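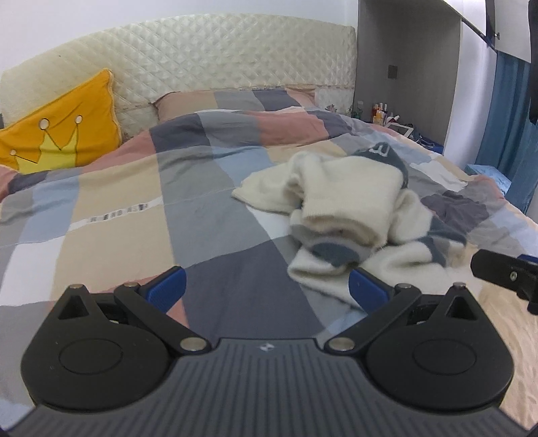 Projects > Robotics and Automation > Second Year > Reports

Comparing Two Finger Sets on a Hand-Held Gripper for Garment Pickup

Gwilym Harries and Prys Landeg
12 min read | 21 shares | 3 comments

1. Purpose

The project compared two sets of fingers on the same hand-held parallel gripper. The task was to pick up a single garment from a bed and place it in an open box. The first set, called Bunden in this report, has soft blue fingers. The second set, called Arnik, is rigid and has a thin metal edge at each tip. Both sets mount on the same two linkage arms with the same pivot pins, so the hand, the camera and the operator's grip stayed the same in every trial.

The question came from earlier work at the Prindgate lab, where grasps were tested on folded towels on a bench. A bench is flat and hard, and the fingers can be pushed against it. Bedding gives way under the fingers, and it can be picked up along with the garment. We wanted to know how much of the bench result carried over.

2. Equipment

The gripper is held and moved by hand. A wide-angle camera sits above and behind the fingers and records both fingertips and the area in front of them. The lens bends straight lines near the borders of the picture. We corrected for this before measuring anything, using a printed grid and 98 calibration views.

Finger opening was logged by the controller. The controller was the standard one supplied with the lab gripper, with firmware settings left at default. We did not measure grip force directly. Motor current was logged as a substitute, and it should be read only as a relative value.

3. Method

Each trial started with the fingers open and the tips short of the garment. The operator advanced, closed, lifted and carried the garment to the box. A trial was scored as one of four outcomes:

Clean: the garment alone was lifted and placed.
Double: the garment and some bedding were lifted together.
Slip: the garment was lifted and then lost before the box.
Miss: nothing was lifted.

The garments were a thick knitted sweater, a cotton T-shirt and a pair of thin sports shorts. They were dropped on the bed from waist height between trials and not arranged afterward. The duvet was left rumpled. We ran 300 trials in total, split evenly between the two finger sets and across the three garments, which gives 50 trials per combination. Harries operated the first half of each block and Landeg the second half.

Scoring was done from video by the person who had not been operating. Disputed trials were watched again by both of us at half speed.

4. Results

Clean pickups out of 50:

Sweater: Bunden 46, Arnik 41
T-shirt: Bunden 37, Arnik 39
Shorts: Bunden 24, Arnik 35

Overall, Bunden had 107 clean pickups out of 150 and Arnik had 115. The gap comes almost entirely from the shorts. On thin, smooth fabric the soft tips tended to ride over the cloth as they closed. The metal edge got under it more often.

The sweater gave the opposite result. A fuzzy knit offers folds on nearly every side, and either finger set could find one. Most of the Arnik failures on the sweater were slips in which the tip held only a few loops of yarn. On two occasions the edge snagged the yarn and the trial had to be stopped. Both were scored as slips.

Doubles were more common with Arnik, 21 against 9. The rigid tips pressed into the duvet before closing and brought a pinch of the cover up with the garment.

5. Approach Angle

We had planned to treat approach angle as fixed. The video showed that it was not. Both of us lowered the wrist as the session went on, and a shallow approach with the tips almost level with the bed reduced doubles for both sets. We sampled 1,064 video frames to estimate the angle, but the duvet surface was too uneven to serve as a reference plane, and we do not report values.

6. Limits

Two operators is a small number. We both knew which fingers were fitted, and our expectations may have affected how carefully we approached. Only one bed was used. Motor current drifted upward during long blocks with both sets, and we could not separate this from motor heating.

7. Further Work

The Beltrán wrist mount has an angle sensor and would settle the question in Section 5. A hybrid finger, soft on the pad with a short rigid lip, should also be tried on the shorts. The snagging seen on the sweater suggests that the lip should be rounded and no more than 2 mm long.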